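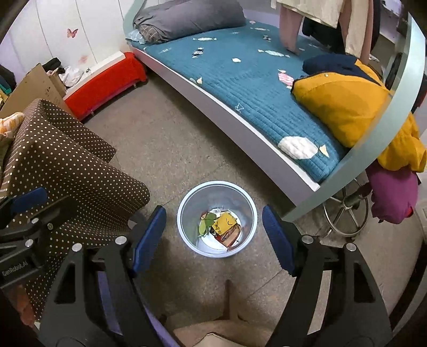 Trodevgate is a novel about a harbour town that slowly loses its language, and I have read it twice now. Despina Cârstea wrote it in 36 short chapters, each told by a different person in the same street. The first chapters are difficult, I must say. You meet a baker, then a customs officer, then a girl who speaks to no one, and you do not yet know how they belong together. My own first attempt ended at page 69, and the book was nearly thrown into a round metal bin like the silver one with the light blue rim. I am glad that I kept it.

From the chapter called Kobori the story becomes much stronger. The old teacher begins to write down the words which the children have stopped using, and he has 1,182 of them when the ferry comes.

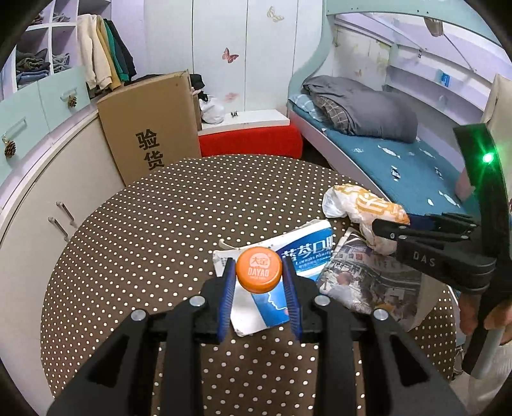
He reads them aloud to the passengers, and I had to put the book aside for one evening after this.

The translation by Relu Dobre is good - plain and a little dry, as it should be. Only the dialogue in the tavern sounds too modern to me. I would also cut the last 20 pages, where the customs officer explains everything again. Four stars from me.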